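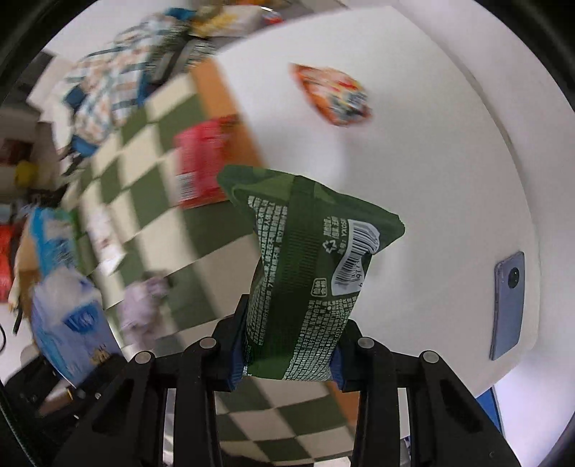 Green snack bag, firmly held. Firmness was the trouble.

Every robotics failure I was raised on involved something large and orange swinging through a fence. Ours at Panau involved a bag of snacks.

In July we ran the Bulelel policy on a packing job: soft groceries and odds and ends, off the table and into a carton. It had learned from demonstrations collected with hand-held grippers in people's homes. On its second day it closed on a bag, sensed no resistance worth mentioning, and went on closing. The seam let go. There were crumbs in the linear rail, in the fan, and in the cuff of my colleague Vesela Đorđević, who had leaned in to see why it was making that noise.

The incident form at Strand, our parent company, has 25 boxes. One asks for the mass of the object. None asks what a sensible person was doing with her sleeve inside the guard, and I think that box should come first.

The easy reading is that the grip limit was set too high. It was, at 50 newtons, and we've lowered it. But a person with the same tool feels the bag start to give and eases off, and all we recorded of that easing was the width of the jaws. The judgement stayed in the wrist. We then handed the rest to a machine and acted surprised.

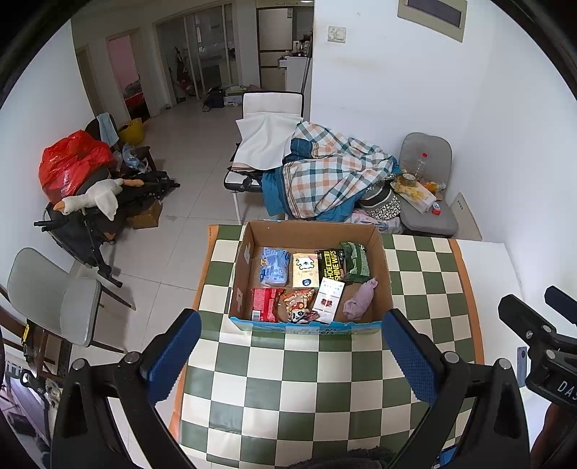 The carton at the demonstration stage, with soft packs, shoe shine wipes and a panda.

Subira Athumani, who looks after safety for us and has the patience of a parking inspector, wants force logged on every demonstration from now on. Management prefers a warning label. I'm with Subira, partly on principle and partly as the one who cleaned the rail with a toothbrush.

A burst bag hurts no one, and that's my worry. We'd have stopped everything for a bruised finger. For crumbs we got a two-line email and a new vacuum, and the Zavineck trial, same policy and bigger motors, is going ahead on schedule. I've asked for it to be held until the force data is in. So far they've offered me an apron.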